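Fundia Easels and Panels
README, version 7

Contents

The set covers small wooden easels, flat boards and square panels, and the ordinary things done with them on a tabletop: unfolding an easel, standing a panel on its ledge, taking it down again, folding the easel and laying it flat. There are 3,039 records in total. Each record is one row in the main table, with a short written account of what was done and in what order.

Files

records.csv – the main table, one row per record
objects.csv – one row for each easel, board and panel, with its measurements
notes.txt – free text from the people who wrote the records
terms.txt – the word list described below
changes.txt – what changed in each version

All files are UTF-8 with Unix line endings. The tables are comma separated and any field that contains a comma is quoted.

Columns in records.csv

record_id: a number, never reused
start_state: folded, open, or loaded
end_state: same three values
easel_id: matches objects.csv, may be blank
panel_id: matches objects.csv, may be blank
account: one to five sentences in plain English
writer: initials
checked: yes or no

"Loaded" means a panel is resting on the ledge and leaning on the uprights. A panel that leans on something else as well still counts as loaded, but the account should say so. A panel lying across a folded easel does not count, and the start or end state in that case is "folded".

Blank easel_id values appear in 49 rows. These are records about a board or panel alone, mostly turning it over or squaring it up with the table edge. They were kept because the board is handled the same way before it goes on an easel.

Words used

The early accounts used "stand", "rack", "holder" and "easel" for the same object. Version 7 uses "easel" everywhere. A "board" is a flat piece used lying down, and a "panel" is a flat piece used upright. The same piece of wood can be a board in one record and a panel in another, so panel_id covers both. "Rail" is a long slat, "crosspiece" is a short one that joins two rails, and "ledge" is the part the panel sits on. Please don't use "shelf" for the ledge. It was also used for the Cumasari storage unit and the two got mixed up in January.

The objects

Easels labeled K in objects.csv were bought as Kragh kits and assembled by hand. The others came already put together. The K easels have a stiff hinge when new and loosen with use, and the accounts from the first weeks mention this a lot. Panels were sanded on the edges only. Two were swapped for new ones after the corners chipped, and the replacements have their own IDs.

Measurements are in millimeters and were taken with a steel rule. Thickness was measured at one corner, so treat it as a rough value.

Checking

Éabha Moynihan read some 60 accounts from each batch against her own notes and corrected the state columns where they disagreed. The most common error was an easel marked "open" when the legs had been spread but the ledge was still tucked in. Rows with checked = no have had a spelling pass only.

Known problems

Left and right are not consistent before version 4. Some writers meant their own left and some meant the left side of the easel.
Accounts that mention the Galton easel refer to an easel that was lost before it could be measured. Its row in objects.csv has empty size fields.
A few writers put down the time in the account text. These times have not been checked.

Last edited 2018-09-28. 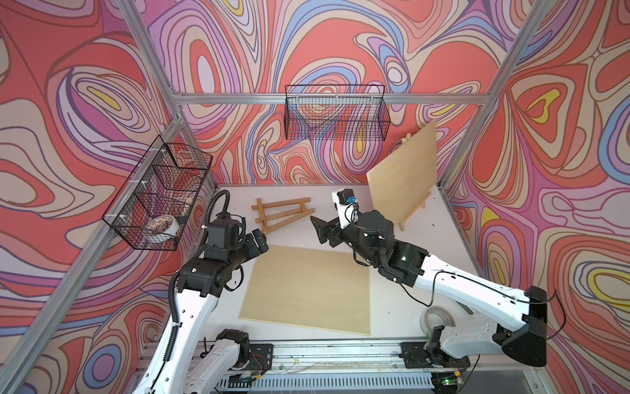 Start states should be written down for every piece on the floor or table, including the ones that aren't touched. Give the folded pieces first, then the upright ones, then anything lying flat. With a layout like this one the entry would read: one easel folded and lying at an angle, one square panel upright on a small easel and leaning back, one square plywood board flat and tilted. Baskets go in the notes column of your own sheet and are left out of the account. If a folded easel lies with its rails parallel to the back wall, write "straight"; otherwise write "angled" and leave the degrees out.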